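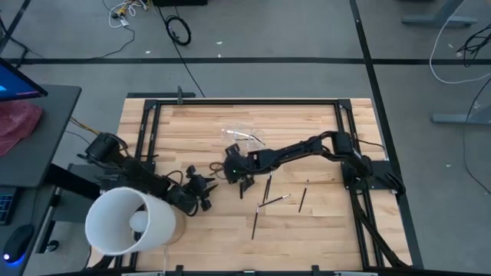 **Figure 3.** Wooden tabletop with a black metal frame and two black arms, one on either side.

### 4.2 Why people lend, and why they stop

We turn now to the lenders, who have had rather less attention in earlier work than the borrowers, and who were, we must say, a great pleasure to interview. The survey went out through Culano, the neighbourhood lending platform described in Section 3, to every household in Kurkness and Butard that had listed at least one item for hire. We received 762 usable replies. Of these, 300 came from people who had once lent regularly but had made no listing available in the twelve months before the survey, and it is this group of lapsed lenders that interests us most here.

Money mattered, of course, though less than we had expected when we drew up the questionnaire. Most active lenders told us that the sums they earned were welcome but small, enough to cover a meal out or a child's school shoes, and that they would carry on at a lower price if they had to. What they talked about at much greater length was the pleasure of seeing a thing used — a tent, a carpet cleaner, a good set of ladders — that would otherwise have sat in the loft from one summer to the next. Several wrote over the edges of the answer box and on to the back of the form, and we have tried to do justice to those replies in the coding.

Among the lapsed lenders, the reason given most often was the handover. Arranging a time, waiting in for someone who was running late, and then doing the whole thing again when the item came back was felt to be a great deal of bother for a modest fee. In all, 105 of them named this as their main reason for stopping. Damage came second, with 102, and the two are close enough that we would not wish to make much of the order. It is worth adding that many who mentioned damage had never had anything broken. They had heard of it happening to a neighbour, or had simply begun to worry, and the platform's guarantee (which they mostly knew about) did little to put their minds at rest.

The two towns differ in one respect. Butard has had a staffed collection point since October, run by Imai from the back of its shop on the market square, where items can be left and picked up during opening hours. Lenders there complained much less about waiting in, as one would hope, but they also told us they missed meeting the people who borrowed from them. Kurkness lenders, who have no such place, grumbled about the doorstep and yet spoke of it rather fondly. We found this a little awkward for our second hypothesis, which had treated the doorstep meeting purely as a cost, and we return to it in Section 5.

A word of caution is needed on recall. Some lapsed lenders were looking back over two years or more, and it may well be that a tiresome afternoon spent waiting is easier to bring to mind than a slow loss of interest. The listing records held by Culano tell us when a person stopped, but they are silent as to why, so we have relied on the replies as given.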